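Getting found in Istcombe: speaker notes
Traders' breakfast, Friday, March 22, 2024
Danjuma Adebisi

(Wait for the coffee queue to die down. Laptop on the left, clicker's in my jacket.)

Morning everyone. I'm Danjuma, I look after the Istcombe pages of the Drondutden directory, and before that I ran a key-cutting shop for longer than I care to say. So I've been on your side of it, paying for adverts I never saw!

Slide 1. Who's in it
We have 346 listings as of this week. Cafes, garages, two vets, the opticians, a man who only mends accordions (he's lovely, ring before noon). A listing is free and it stays free. People always ask me what the catch is, so I'll say it now — we sell the banner at the top of each category, and that pays for the rest.

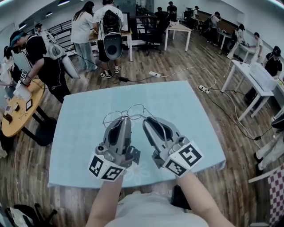
A pair of glasses over the blue tablecloth.

Slide 2. Your opening hours
Please, please check them. Most of the grumbles in my inbox are from somebody who drove across town to a locked door. If you shut early on a Wednesday, put it in. Bank holidays go in the separate box underneath, which I know is easy to miss, and I've asked for it to be moved.

Ask the room: who's looked at their own listing this year? (Leave a gap. Let them laugh.)

Slide 3. Picking a category
You get up to 4. Use the words your customers use. Ekwueme, the caterers on Mill Lane, had themselves down under "hospitality solutions" and wondered why the phone was quiet. We changed it to "caterers" and "buffets" and they had enquiries the same week. Nutura did it the other way round and ticked everything going, so they were turning up under pet food. They sell herbal teas.
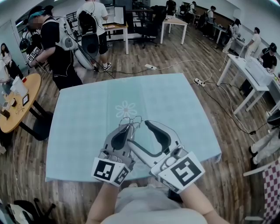 Both hands over the table, light shirt, pale tablecloth.

Slide 4. Reviews
Answer them, even the grumpy ones. Keep it short and don't do it at midnight after a glass of wine (I've read those, we all have). If something's plainly about a different business, send me the link and I'll have it looked at. I can't take one down just for being rude about your scones, sorry.

Slide 5. What's coming
New map in September, with parking marked on it. If your pin is in the wrong place, tell me before then. Anyone on the industrial estate, yours is almost certainly wrong — the postcode drops you all in the same lay-by.

(If we're running late skip the map demo and go straight to questions.)

Finish: forms are by the door, one per business. If you've got two branches take 2. I'm here until they want the room back, so come and grab me and we can fix your hours on the laptop there and then.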